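# Tulleck tabletop episodes, release notes and data card (faulty subset)

Maintainer: Hertta Koivisto

## Status

Usable with restrictions. Read "Known fault" before training on anything in `peltus_b`.

## Contents

The full set holds 2,833 episodes of single-arm tabletop work. Tasks are short: lift, place, push, hang. `peltus_b` contributes 213 of them, all recorded in September at one table with one arm. Each episode folder contains:

- `joints.csv`: joint positions and commanded velocities
- `grip.csv`: gripper opening, commanded and measured
- `view_fixed/`: stills from the fixed camera
- `outcome.txt`: one word, entered by the operator
- `stops.log`: present only if the arm entered a protective stop

## Known fault

In 67 episodes of `peltus_b` the arm entered a protective stop during the final approach to the object. The controller reported excess torque at the wrist. No contact with the table was recorded in most of these cases, and the first reading of the logs put the fault down to a bad torque threshold. The threshold was raised once. This was a mistake and the change has been reverted.

The cause was the cable to the gripper. It had been re-routed after a connector was replaced, with too little slack between the forearm and the wrist. When the wrist turned past a certain angle with the gripper low, the cable went tight and pulled against the last joint. The controller read the pull as a collision and stopped, as it should.

With the raised threshold the arm did not stop. It kept turning against the cable, and in one episode the strain relief came out of its seat. There were no injuries. The operator used the emergency stop by hand. Episodes recorded with the raised threshold are marked `thr_high` and should not be used to learn force limits.

## Effect on the data

- Measured gripper opening lags the command by up to 30 ms in the affected episodes. The lag is absent elsewhere.
- `outcome.txt` says "fail" for every stopped episode, including those where the object had already been reached. Treat these labels as unreliable.
- Operators learned to avoid the bad wrist angle. Later episodes in `peltus_b` therefore show approach paths that are longer than the task needs.
- `stops.log` is missing from four stopped episodes. The logger was restarted before it had written to disk. Use the flat section at the end of `joints.csv` to find them.

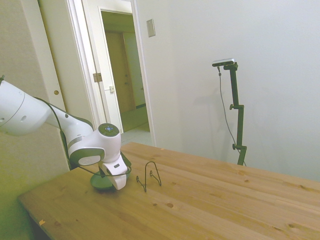 A replacement cable guide was made by Plastbridge to a drawing by Räsänen. It holds the cable clear of the wrist and leaves a service loop long enough for the full range of the last joint. The check before each session is now:

1. Power on with the gripper empty and the arm raised.
2. Turn the wrist slowly to both limits at reduced speed.
3. Watch the cable. If it lifts off the guide or goes tight, stop and re-route.
4. Confirm that the torque threshold matches the value in `config/safe.yaml`.

Do not raise the threshold to clear a repeated stop.

## Open items

- Relabel outcomes for the stopped episodes.
- Add cable slack to the session form as a required field.
- Work out whether the lag can be corrected after the fact. A fixed offset does not fit.

Tulleck data group | Contact: Hertta Koivisto | Terms of use | Back to top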